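Home | Opinion | Living | Letters | Subscribe

In praise of a table with room on it

By Marion Halliday
September
12 comments | Share

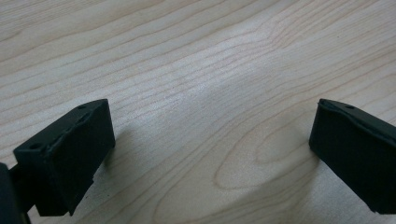 My mother never let anything live on the kitchen table. Mail went on the hook by the door, keys went in the dish, and if you set your school bag down after supper you heard about it. I thought this was fussy for most of my childhood, and then I grew up, got a table of my own, and buried it under catalogs for years.

I came around slowly (I come around to most things slowly, as my husband will tell you). What did it was a weekend at my friend Lama Haddadin's place in Bekmont. She has a plain wooden table, pale and a bit scratched, and each evening she clears it completely before she goes up to bed. In the morning we sat down with our coffee and there was simply space for us! We stayed there for two hours and let the toast go cold.

I know the argument on the other side. My neighbor Odair Bezerra says a kitchen table is a workbench, and that a household of five can't be putting away its homework and sewing every night like a museum. He has a point, and I've eaten many good dinners at his house with a stack of library books against my elbow. But I do notice that we always begin by moving the books, and that the books go onto a chair, and then somebody needs the chair.

So I would ask people to try it for a week. Get a basket if you must, and sweep everything into it at bedtime without sorting. Wipe the wood down with a damp cloth, then leave it alone. I kept a bowl of lemons on mine at first, feeling it looked lonely, and I've since moved the lemons to the counter, where they seem perfectly happy.

Share | Print | 760 views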